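Valitz compares grippers in simulated kitchen before buying hardware

15/11/2018 | News | Automation

Valitz, the small automation firm based in Grendudton, has finished the first stage of a comparison between three grippers it is considering for its kitchen assistance project. All of the testing so far has been done in simulation. The company says it will pick one design before the end of the winter and order hardware after that.

The work began in October at the firm's office on the old Zarkville road. Engineers set up a rendered kitchen with a stone counter, a sink and a set of ordinary appliances, then ran the same jobs with each gripper mounted on the same arm model. The jobs include reaching for a mixing bowl, moving a plate and approaching the head of a stand mixer without knocking into it.

In total the team logged 2553 runs over 17 working days. A run ends when the job is done, when the gripper touches something it should not, or when the time limit passes.

Torunn Sæther, who leads the testing, said the company wanted to settle the question of finger shape first. "We had a long argument about fingers," she said. "Some of us wanted long narrow ones, some of us wanted something short with flat pads. You can talk about that for a month. We decided to let the arm do the talking."

The candidate that has done best so far is a two-finger parallel gripper with stepped fingertips and flat rectangular pads on the inside faces. It was slower than the others on the plate job but had the fewest unwanted contacts near the mixer, where space is tight. 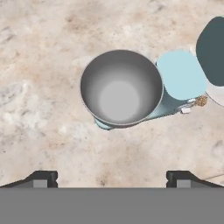 Camera placement turned out to matter more than the team had planned for. The original test plan called for a single view of the whole counter. Sæther's group added a second camera at the wrist after noticing that many of the failed runs came in the last few inches before contact, when the arm itself can block the wider view.

With both views switched on, the parallel gripper's results on the bowl job improved. The same change made little difference for the second candidate, a three-finger design, and the team is still looking into why. Sæther said one possible cause is that the third finger covers part of the wrist camera's view when it closes.

"The wide view tells you where the arm is in the room," she said. "The wrist view tells you where the fingers are. For round metal things with a rim you want both."

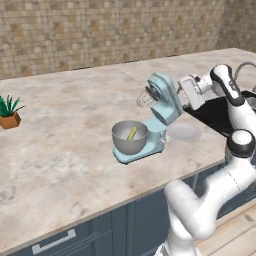 The simulated kitchen, with the arm's gripper close to the head of the stand mixer.

The third candidate, a soft-fingered gripper, was dropped from the bowl job partway through the stage. Valitz said the problem was with its software model, which did not bend the way the supplier's data sheet says it should. The gripper has not been ruled out and will be tried again once the model is fixed.

Simulation has its limits, and the company was open about them. Friction between a finger pad and a steel rim is hard to get right, and light reflecting off a shiny surface can confuse a real camera in ways a rendered picture may not show. Valitz plans to repeat a smaller set of runs on a real arm before making its choice — the bowl and plate jobs first, the mixer job later.

Those runs will take place at Lavoie, a test kitchen in Zarkville that rents bench space to local companies. A counter there is being fitted out to match the layout of the simulated one as closely as the plumbing allows. Valitz has booked the space for three weeks.

The controller will stay the same for the next stage. The team looked at swapping it for a faster one in October but put that off, on the grounds that changing the gripper and the controller together would make the results hard to read.

Valitz has not named the suppliers of the grippers and said it would not do so until an order is placed. It plans to release its job list and scoring rules so that other groups can run the same comparison with their own equipment. The results from the real arm will be published separately.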